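Subject: Re: [parts-list] Fuel pump exchange cores, return window
From: Hui-mei Kwok
To: parts-list

Kulap Wiriya wrote:

> We have eight overhauled fuel pumps on the shelf from Jimwood and I'm
> told the core return terms changed in March. Is the window still 52
> days from shipping, or from receipt? Also, two of the tags don't match
> the serial numbers on the data plates. Can I install those or do they
> have to go back?
>
> Kulap

Kulap,

The window is still 52 days, and it runs from the ship date on the packing slip. Jimwood used to count from receipt, and a lot of the older paperwork still says so. Go by the slip.

Don't install the two with the wrong tags. A release tag that doesn't match the data plate is no good to your inspector, even if the pump itself is fine. Jimwood can usually reissue the tag without having the unit back, but they will want a clear photo of the plate and a copy of what you received. Put both pumps in quarantine until the new tags come.

The late fee is $200 per core, and after that they bill the full core value. For this pump that was $2,120 on our last invoice. We paid it once, on a core that sat in the Plomia warehouse with no paperwork – it was ours, but we couldn't prove when it left.

What we do now for each exchange unit:

1. Write the ship date and the last return date on the box as soon as it is opened. Keep the box, the foam and the port caps for the core.

2. Drain the removed pump, cap every port and bag it. Jimwood rejects cores with open ports.

3. Fill in the removal tag the same shift. They need part number, serial number, hours since overhaul and reason for removal. "Unserviceable" alone gets sent back with questions.

4. Photograph the data plate and the packed box, and save the photos under the work order number.
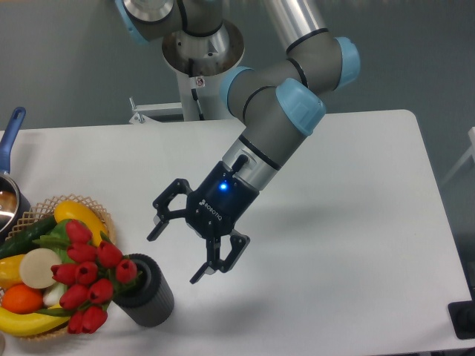 5. Ship through Chuensuk with a signature at delivery. Put the exchange order number on the outside of the box and on the slip inside.

6. Check the account after around two weeks. If the core credit isn't there, send them the signed delivery record.

If your pumps came through Pliltden and not direct, the core goes back to Pliltden and their own terms apply. Look at the bottom of the invoice – the return address is there.

Hui-mei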